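Can a robot put things away in the kitchen yet?

Posted in Home & Garage, Wed 12 May

My mother is getting on a bit, and bending and sorting is hard on her hands. She keeps seeing clips of robot arms and asks me – every Sunday, bless her – when she can have one to unpack the groceries. Is anyone close?

Jade Dawber

pedalnorth
Closer than they were! I help out at a small workshop in Erkstead, and soft, roundish things into a basket is the chore everyone starts with. It's a good one, too, as a squeeze that's fine for an onion can ruin a ripe peach.
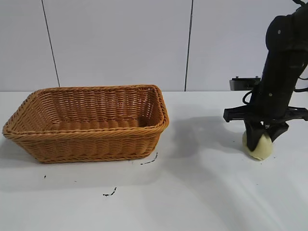

Photo: pedalnorth / Erkstead workshop

A wicker basket is kinder than a bowl, I find, with those sides that slope outward. But a whole bag of mixed groceries, in a real kitchen with a cat underfoot? I'd give it a few years yet, and I'm the hopeful one.

Breddale_Ron
No. Arm we priced at work was 3,970 before the gripper. Get her a grabber stick.

tinhat11
Ron's right about the price, but do let her keep asking – my dad was the same about microwaves, and he had one before any of us.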